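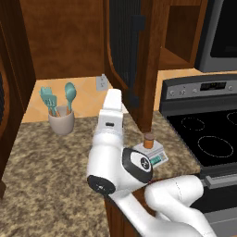 4. Setting Up and Maintaining the Simulated Kitchen Cell

Most of the trouble we had with the Jundex kitchen cell came from its setup, and very little came from the policy. We are happy to report the fixes in detail, and we would have loved to find a section like this one when we started! The cell has one simulated arm, one kitchen layout with granite counters and wooden cabinets, and two virtual cameras: a room view and a wrist view. Everything runs in the Kernix simulator, and the task we care about most is work on the upper cabinet doors.

4.1 Base placement

The arm base was first placed by eye. That was good enough for tasks on the countertop, but reaching an upper door left the elbow close to its limit, and the arm would often stall with the forearm upright and the wrist unable to turn any further. We wrote a small placement tool, Flirkbridge, that tries candidate base poses and scores each one by how much joint travel is left along the whole arc of the door. It tested 3000 poses for this kitchen and kept 531 of them. We then picked from the kept set by hand, favoring poses where the lower link clears the front lip of the counter with room to spare. This step takes an afternoon and we now repeat it every time the layout is edited, even if only a small appliance has moved.

4.2 Wrist camera alignment

The wrist camera is attached to the hand link with a fixed offset, and this offset turned out to be the most fragile number in the whole cell. When the hand model was updated in June, the camera kept its old offset and ended up slightly inside the hand mesh. Training ran without an error. Success on the doors dropped, and we spent days looking at the wrong things (learning rate, door friction, even the lighting) before somebody opened the wrist stream and looked.

Our check is now simple. We load a saved arm pose near the cabinet, render one wrist view, and compare it with Figure 2. Both fingers have to be visible at the bottom with the gap between them open, and the cabinet has to fill the right half of the view. A tilted view is fine and expected, as the camera turns with the hand.

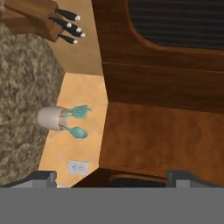 Figure 2. Wrist view used in the alignment check. The gripper fingers are spread, with a dark wooden edge of the cabinet between them.

4.3 Door hinges and contact

Doors in the original Herrero asset pack had no hinge damping, so a light touch could send one swinging into the arm. We added damping and a small amount of dry friction to each hinge, then replayed 1727 recorded door motions with the new values. Of these, 1433 ended with the door resting within our tolerance of the recorded angle. Most of the remaining ones involved contact near the hinge side, where the curved border of the door is approximated by a coarse collision shape. A finer shape helps a lot there, at some cost in speed, and we turn it on only for evaluation.

4.4 Routine checks

Before each training run we reload the cell from a clean state, run the wrist check, and swing every door through its full range with the arm parked. Loose objects on the counter are reset to their stored poses and left to settle before the first step. The settings used for all results in Section 5 were frozen on 19/07/2018 and are stored with the base pose and the camera offset in a single file.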